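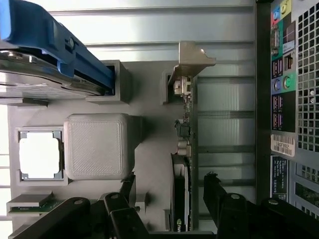

Hurley wants to know how a robot can tell a memory stick from an expansion card when both of them are green and full of tiny parts. The answer is in the software.

A program called Casex runs the robot in the Testow workshop. It starts with a picture from the camera near the fingers. To a computer, a picture is a long list of numbers, one set for each dot of color. Casex looks for patterns in those numbers, such as straight edges, corners and patches of one color.

How did it learn the patterns?

People showed it 1,800 pictures of open computers. In each one they had drawn a line around every part and typed its name. Casex practiced until its guesses matched the names. It now knows 39 kinds of parts. A bright blue hard drive holder is easy for it. Gray parts on a gray floor are harder.
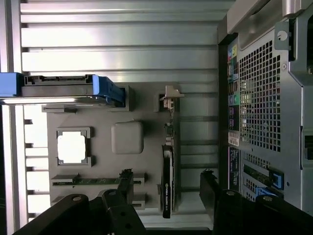

How does it decide where to move?

Knowing the name of a part is only the first job. A second program, the planner, works out a path for the fingers. It tests many paths on a map of the case and throws out any that would bump into metal. Then it picks the shortest one left.

How does it stay on the path?

The control program breaks the path into small steps. After each step it checks where the fingers are and fixes any mistake before the next one.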